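Tremdale 13 kit – floor joists on blocks or slab?

tamrack_joe
Ordered the Tremdale log cabin kit, the one with 44 mm walls. Ground slopes 7 inches corner to corner. Seller says a slab, my neighbor says concrete blocks are fine. It will be a workroom with a bench and a heater. Anyone built one on blocks?

Ostis_owner
Built an Ostis on blocks, similar size. Three winters and the doors still close. Dig down to firm ground and put gravel under every block.

pelhamgrove
I would not do blocks on a 7 inch slope. One corner of mine sank and the window jammed. Paid 3,000 for a slab the second time.

Ostis_owner
How deep did you dig?

pelhamgrove
Just scraped the grass off.

Ostis_owner
Well, there you go.

Bok-nam Ham
We have a Portela on ground screws. The screws came to 800 and went in before lunch. No complaints. Table end of the workroom:

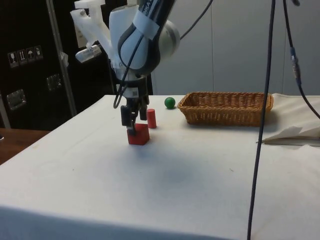

Arm over the red cube

tamrack_joe
Hadn't looked at screws. Does the floor bounce at all?

Bok-nam Ham
A little by the door, where I spaced the joists too wide. I would go closer if I did it over. The table is in the middle and that part is solid.

pelhamgrove
Screws are no good if you hit rock. Try a steel bar in the ground first – every corner and the middle.

Bok-nam Ham
Agree on the bar. One more of the table:

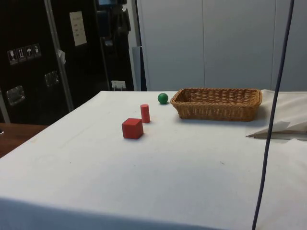
Re: Treating the bearers

tamrack_joe
Going with screws if the bar test is OK. Next question, do I coat the bearers before the floor goes on? Kit comes with bare timber. I have half a can of Prulent left from the fence.

Ostis_owner
Yes, two coats, and do the cut ends. You won't get under there later.

pelhamgrove
Check the can says ground contact. Fence stain usually isn't.

tamrack_joe
It doesn't say. Will buy new. Kit is due in December so I have time.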